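Search for a topic... Go

Why don't cups roll away?

Put a drink can on its side and it turns into a very slow car with no driver. Stand a bottle up beside it and the bottle just stays there, looking sensible. Same table, so what's going on?

It comes down to shape. A can is a cylinder, and a cylinder has two ways to sit. On its flat end it is boring. On its curved side it touches the table along one thin line, and a small nudge will send it off to visit the floor.

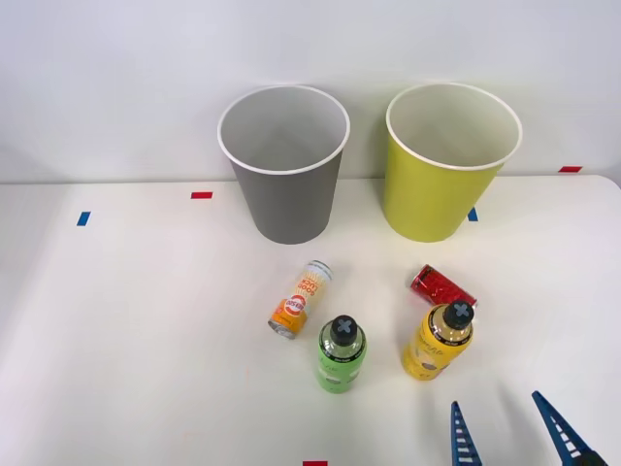

Takeshi Murakami wrote in to ask why his cans always roll straight under the fridge, and whether the fridge is doing it on purpose. No, Takeshi. Your kitchen floor slopes. Try a marble.

A paper cup is trickier. The top is wider than the bottom, so on its side it rolls in a curve, the wide end going the long way round.

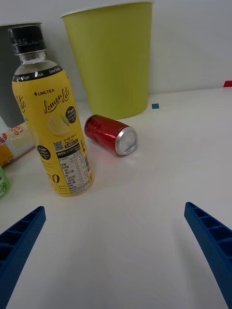
Labels have to cope with shapes too. A flat label on a flat box is easy to read, and grown-ups still don't read it. Wrap one around a bottle and the words slide out of sight, which is why a clever label says things more than once. The yellow one on the lemon tea has "Fresh Lemon" on it twice, in case you missed the lemon.

Now try it yourself. Lay a can and a cup on their sides, give each a gentle push, and draw the path it takes. Empty ones, please. Mum's carpet is not part of the experiment.
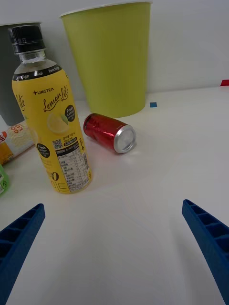 Haruna Maruyama says hers went in a full circle and came back, and she would like to know if that counts as a pet. We think it does.

200 shares | 2 comments

More to read
Why is the lid always the wrong lid?
How bubbles get into fizzy drinks
What colour is a shadow?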